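Mateja Vidmar on Coats, Hems and Buying Less
March 30, 2018
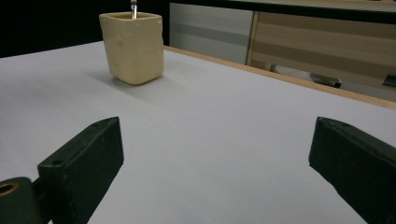
Mateja Vidmar has altered clothes in Narnberg for most of her working life, and she would like people to stop buying coats that are too small in the shoulders.

"I can fix a sleeve, I can fix a hem," she says. "Shoulders cost more than the coat did. If it pulls when you reach forward, put it back on the rack."

Her shop, Climel, takes in winter coats from February on, when customers decide whether to repair what they have or wait for the sales. Last year she worked on 762 pieces, most of them pants and skirts. She keeps a ledger and writes down every one.

Vidmar learned to sew at Hoxha, a uniform maker that has closed. She did pockets there for 4 years and says it made her fast but not very curious. The interest in style came later, when she began altering dresses for a boutique called Stesel and saw how differently the same cut sat on different women.

Her own closet is small. She wears navy and gray, with one red wool coat she bought secondhand and relined herself. She owns two pairs of boots and has them resoled.

"People ask me what's in this year and I don't know," she says. "I know what comes back to me to be mended. Straight wool skirts come back. Good jeans come back. I don't see many things with cutouts a second time."

For anyone with $100 to spend this spring, she suggests leaving the stores alone and having a few things taken in or shortened. Pants should be hemmed with the shoes you plan to wear, and washed first if they are cotton.

She is less strict about color. "Wear the yellow if you like the yellow," she says. "Just make sure it closes."

The shop is taking spring hems now, and prom dresses after that.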